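**Red wine on a dark tablecloth, is it worth bothering?**

*Noemi Bassi*, Wollville

Hi all. Bit of a rush as I need to sort this before the weekend. We've got a round table in the front room with a big maroon cloth on it, was my nan's, and at dinner last night somebody knocked a glass of red over. You can hardly see it in the evening but in daylight there's a sort of stiff brownish ring, and it smells. Dabbed it with kitchen roll, then cold water. Nothing else yet.
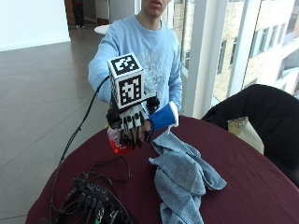

No label on it so I don't know what it's made of. Feels heavy. My sister says boil wash, my mum says never ever wash it, take it to the cleaners in Detbridge. They want it for 10 days, which is no good as I've people coming. Worried about the dye running more than the stain tbh. Also there's old candle wax near the hem, from before my time.

Can I do it at home or will I ruin it?

---

**Drita Kovačević**

NOT a boil wash. Please. Dark reds are the worst for running, I lost a whole load of pillowcases to one napkin.

Test it first. Wet a bit of white cloth, press it on the hem underneath, hold it there a couple of minutes. Pink on the cloth = dye's not fixed, so keep it out of the machine and just sponge the ring. If it stays clean you're probaly fine with a cool hand wash in the bath.

What I'd do for the ring:

- cold water from the back of the stain, not the front
- small squirt of washing up liquid, work it in with your fingers
- leave it, up to 2 hours
- rinse, rinse again, then roll it in a towel

No bleach, and none of the oxygen powders either until you've tried them on a corner. Salt is a waste of salt at this stage, it's for when the wine's still wet. And don't tumble dry. If there's any stain left the heat will set it and then you're stuck with it.

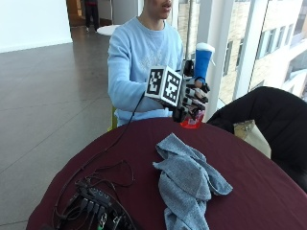
Dry it flat if you've the room. Over the banister with a towel under works too but you get a crease down the middle. Iron on the wrong side while it's still a bit damp, low. If it's velvet or anything with a pile don't iron at all, hang it in the bathroom and run the shower hot.

Wax: do that before you wet anything. Ice cube in a bag, let it go hard, pick it off with a blunt knife. Then brown paper and a warm iron for what's left.

---

**Osvaldo Cattaneo**

white wine on it. works every time

---

**Rebecca Bassi**

It doesn't Osvaldo, you just get a bigger wet patch.

I'm the sister. For the record I said WARM wash. Agree with Drita on the hem test though, I did the matching napkins in August and the water went pink, so I'd be suprised if the cloth doesn't do the same. Just sponge it Noemi. Vinegar in the last rinse got the smell out of mine, a couple of spoons in a washing up bowl. And I've got two plain cloths you can borrow if it isn't dry in time, but I need them back by Sunday.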